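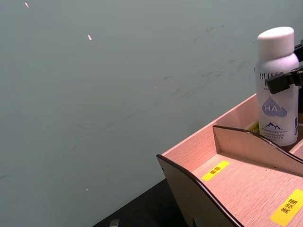 Why Do Walls Get Scuffs and Smudges?

Look closely at almost any painted wall and you will find marks on it. Some are gray, some are pale, and some only show up when the light comes from the side. Each kind of mark is made in its own way.

What is a scuff?

A scuff happens when two things rub together and one of them leaves a little of itself behind. Rubber is very good at this. When the sole of a shoe drags along a wall, tiny bits of rubber come off and stick to the paint. The same thing happens when you draw with a pencil. The paper rubs off some of the pencil, and you see a line.

What is a scratch?

A scratch is different. Something hard, such as a key or the corner of a chair, cuts into the paint and takes a little of it away. You can wipe a scuff off, but you can't wipe off a scratch. The paint is gone, so the only way to fix it is to put more on.

Shiny paint and flat paint

Paint is made of colored powder, called pigment, mixed with a sort of glue, called binder. Shiny paint has a lot of binder, which dries into a smooth skin. Flat paint has less binder, so its surface is bumpy when you see it under a microscope. Light bounces off the bumps in every direction, and that is why flat paint does not shine. Dirt can settle between the bumps, so it is harder to clean.
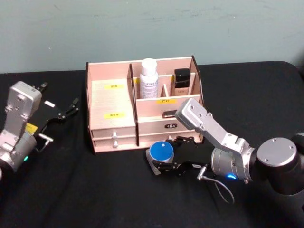
Color makes a difference too. Very dark walls show dust and pale scratches. Very white walls show fingerprints. Colors in the middle hide some marks, but not all of them. A pale blue-green wall can still show faint scuffs, and it can look a little darker in one spot than in another. People often see these things only when they move the furniture.

Where do the marks come from?

Most marks are found where people and things pass close to the wall. Malcolm Nuttall paints classrooms and hallways in Plurkamcombe. He says the worst places are beside light switches, behind chairs, and at the bottom of the stairs. One hallway he painted in March is 43 feet long, and it had backpack marks all the way down one side.

Try it yourself

Ask a grown-up for a piece of scrap cardboard painted with flat paint and another painted with shiny paint. Rub each one 50 times with the same eraser. Wipe both with a damp cloth and let them dry. Hold them near a window and tilt them. Which one changed more?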